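**Sorters and packers wanted for the spring kit season at Ferel**

We're putting together our spring team and we'd love to hear from people who like small, pretty, well-made things and enjoy getting them in order. Ferel packs vanity kits for small shops and salons: brushes, containers, little mirrors, hair clips, all the stuff that ends up on a dresser. In March the orders pick up fast, and we need 16 extra people at our Plekutgate workroom to sort, check, wipe down and pack.

No experience needed! Some of our best packers came to us from bakeries, school offices and one very busy flower stand. If you notice when a lid is sitting crooked, you'll fit right in.

**What you'd be doing**

Most shifts start at the sorting tables. You get a mixed tray and work through it one item at a time - look it over, decide where it goes, set it down gently. Brushes are checked for stray bristles, dents in the metal part and scratches on the handle. Containers get a look inside and out, and any leftover stickers come off before packing (we have a good citrus remover and plenty of cloths). Then everything goes into kits by the order sheet.

You'll learn the pieces quickly. By the end of your first week you'll be able to tell a powder brush from a blush brush across the room, and you will probably have opinions on which containers stack best.

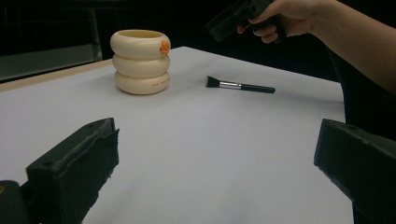

*Black makeup brush and cream ring container on a white sorting table.*

A full kit order for one shop can run to 295 pieces, so we work in pairs and swap jobs during the shift. One person checks while the other packs, then you trade. It keeps your eyes fresh, and it's a lot more fun with somebody to talk to. The biggest order on the board for this season is 888 kits for Pirzada, and we're really looking forward to that one. The colors are lovely.

**Hours and pay**

- Morning shift 8:00 to 12:30, afternoon shift 1:00 to 5:30
- Pick three, four or five shifts a week
- Hourly pay, paid weekly, same rate for both shifts
- Paid training on your first two shifts
- A 15-minute paid break each shift, with coffee, tea and a snack shelf that people take very seriously

**What we ask**

Steady hands and a bit of patience. You should be comfortable standing or sitting at a table for a few hours (we have stools in two heights, and you're welcome to switch). You need to be able to read an order sheet in English. Please skip hand cream and strong perfume before a shift, as both get onto the bristles. Trays are light, and the heavier cartons go on a cart.

You need to be 18 or older. Students, retirees and people coming back to work after a long break are all very welcome.

**How to apply**

Send a short note to Perihan Polat, who runs the workroom, through the form on our jobs page, or leave one at the front desk. Tell us which shifts suit you and a little about something you enjoy sorting, fixing or making. A résumé is fine but you don't have to send one.

We're holding an open hour on Tuesday at 4:00 if you'd like to come by first, meet the team and try packing a kit. Use the side door next to Zikex and ring the top bell.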